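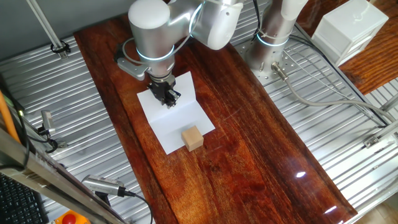 2 min read

Otar Hardwax Oil for Wooden Tabletops and Shelves

We have been selling Otar out of our Teston shop for a good many years now, and it is still the can we reach for when somebody walks in with a tired dining table and asks what on earth to put on it. It's a blend of plant oils and hard waxes that soaks into the wood and leaves a thin skin on top, so you get the warmth of an oiled finish with a fair bit more protection against coffee cups, homework and elbows.

Dark, reddish-brown boards are where it really shines (sorry, couldn't resist!). The color gets deeper and the grain seems to wake up, and if you choose Gloss you'll have a surface that catches the light from across the room. For pale woods like maple or ash we usually steer people toward Satin or Matte, which keep things closer to the natural shade. All three go on the same way.

How to use it

Sand the bare wood to 150 grit, vacuum well, and wipe with a barely damp cloth. Let it dry. Stir the can right down to the bottom, please, as the waxes like to settle there. Spread a very thin coat with a lint-free cloth or a short-bristle brush, following the grain, and wipe off whatever is still sitting on top after fifteen minutes. Leave overnight, then do it again. Two coats suit most shelves; we like three on a kitchen table, with a light rub with a gray pad before the last one.

You can set a lamp on it the next day, but hold off on hot dishes and tablecloths for two weeks while it cures.

Cloths soaked in oil can heat up and catch fire by themselves. Lay them flat outdoors to dry, or drop them in a bucket of water, before they go in the trash.

Sizes and coverage

Sample tin, 268 ml: a side table or a couple of shelves
Standard can, 900 ml: about 538 square inches of tabletop per ounce, per coat
Finishes: Matte, Satin, Gloss
Cleanup: mineral spirits

Goes well with

Sarpong Wood Soap, for weekly wiping. A capful in a bucket of lukewarm water is plenty.
Clamau Gray Pads, pack of ten, for rubbing down between coats.

Shipping

Cans travel by ground only, so allow a few extra days if you live far from us. Unopened cans can come back within 30 days. If you're torn between two finishes, order the sample tins first and try them on the underside of your table, then live with them for a week before you make up your mind.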